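Maintenance Notes: The Hanger Station at Clelwood

Posted 12/19/22

The hanger station at our Clelwood workshop returned to regular use this month following its scheduled service. As several readers in the Kovurville office have asked how the gripper is maintained between sessions, I have set out the present procedure.

The tool is a two-finger gripper with plastic fingers, which the Laryea group prints for us in batches of 19. The counter stood at 3,795 closings when the fingers were removed. Our rule calls for inspection every 2,000 closings, and the previous interval had therefore been allowed to run nearly twice as long as intended. The log sheet now hangs beside the power switch, where it is harder to overlook.

Inspection begins with the inner faces. Any finger that has developed a polished patch is retired, as smooth plastic hangers slide on it during the lift. The screws are then backed out by hand and the threaded inserts are checked for movement. An insert that turns in its seat cannot be repaired reliably, and the whole mount is replaced. One mount was replaced on this occasion.

Alignment follows. With the fingers fully open, the distance from each finger to the center line is measured at the tip and at the base — both readings are entered, even when they agree. The fingers are then closed slowly on a strip of paper. If the paper pulls free on one side, the screws are loosened and the step is repeated. I would ask operators not to correct a poor alignment by raising the closing force. This was done at Usbridge in February, and a motor had to be returned to the supplier.

The final check is a set of 116 picks with the hanger laid flat on the table, turned a little between attempts. Misses are recorded by hanger angle, and any cluster of misses at one angle sends the tool back to the alignment step.

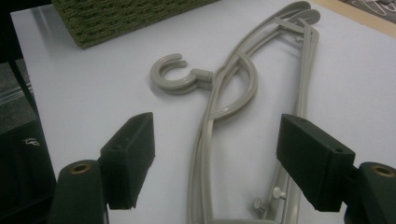
The spare fingers are kept in the second drawer, sorted by batch. Please sign for them when they are taken.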